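February 17, 2021

Kitchen bench, second pass. Continuing from Tegwen's list.

Cupboards under the bench emptied and wiped. Shelf liner replaced on the lower two shelves only; the roll ran out at the third. Offcuts kept in the drawer with the tape.

Paper cups: Rozália's stock sheet said 200, shelf count gave 104. Sheet corrected. No reorder until we are down to 51, which is one sleeve plus the loose one Aled keeps for measuring descaler. Cups to live on the bench from now on, stacked, mouth down. Two stacks maximum. A third gets knocked over.

Clear bin: small odds and ends, unsorted. Lid off while sorting. Anything with a Prothero label goes back to Heledd. Everything else stays in the bin until someone claims it or the end of February, whichever is first.

Outlets: tested both with the plug-in tester, both fine. Cord on the left one is long for the run and wanders over the work area. Clip it along the wall – adhesive clips are on order, 14 in the pack.
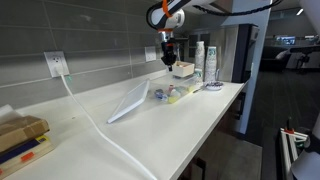

Grout wiped with diluted cleaner, colour came up slightly lighter near the corner. Leave it a week and compare before doing the rest.

Flat packaging goes to recycling once Jozefína has checked it for part numbers. She asked for this twice.

Still open:
Third shelf liner
Cord clips
Label for the bin lid (Tegwen has the label maker)
Ask Aled about the descaler, the bottle is nearly empty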